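Suturing course for beginners opens second practice room at Stestum

The skills center at Stestum has opened a second room for suturing practice, and the first group of learners began their work in it on 10th March. The room is on the ground floor, next to the old reading room, and it will be used by nursing students, medical students and young veterinarians from the area.

Until now all suturing lessons were held in one room with eight places, and the waiting list was long. Last year 80 people asked for a place on the beginners' course and many of them had to wait until the next term. With the new room the center can run two groups at the same time.

"We had students who finished their theory and then waited for months to hold a needle," said Llinos Jenkins, head of the center. "By then they forgot half of what they learned. I am very glad that this period is over."

The work in the new room is done on suture training pads. These pads are made to look and feel similar to skin, and a cut in the pad can be opened and closed many times before the pad must be thrown away. The center ordered 589 pads for the year from the supplier Drandier. Threads and needles are ordered separately and are kept in a locked cabinet in the corridor.

Each learner gets two pads at the beginning of the course. The first one is for free practice and may be taken home. The second one stays at the center and is shown to the teacher at the end of each lesson. On this second pad the learner must close one long cut, and the teacher looks at the distance between the stitches, at the tension of the thread and at the edges, which should meet but should not be pulled over each other.

Esmaeil Najafi teaches the evening group. He told us that the most common mistake is to pull too hard. "People think a strong knot is a good knot," he said. "On the pad you can see quickly what happens. The edge becomes folded, and in a patient this place would heal badly." He asks his learners to work slowly for the first three lessons and does not allow any clock on the wall. The clock comes back in the fourth lesson, and some learners have complained about it.

The course starts with simple interrupted stitches, and after that the group learns the continuous stitch and the mattress stitch. Knots are practiced first with a thick cord on a board and only later with real suture thread. Braided thread is used for most of the exercises, as beginners find that it holds a knot more easily than the smooth kind.

Mabli Hopkin, a nursing student in the second year, was in the first group. She said the pad felt stranger than she expected. "At home I practiced on a banana and on a piece of chicken," she said. "The banana is too soft and the chicken moves away. With the pad I could finally see if my stitches were straight – they were not."

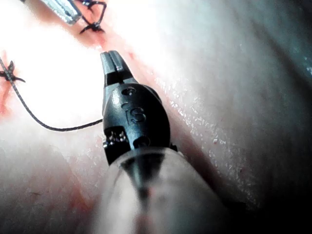 Learners who complete the beginners' course can continue with a second level in May. It will include deeper cuts, closing in layers and work on pads with a wet surface, where it is harder to keep the thread under control. Catrin Gough will lead this level together with Mr. Najafi. The number of places has not been decided yet, and it depends on how many people from the first groups wish to go on.

The price of the beginners' course stays the same as last year, and pads and thread are included. Learners should bring their own magnifying glasses if they use them. Long sleeves are not allowed at the tables.

The center is also looking for one more teacher for the morning hours. Experience in surgery or in wound care is required, and experience in teaching is welcome but not necessary. Interested persons can ask for Heledd Gethin at the front desk, who also keeps the waiting list for the next beginners' groups.

Contact | Stestum Skills Center, front desk | © Stestum. All rights reserved | Back to top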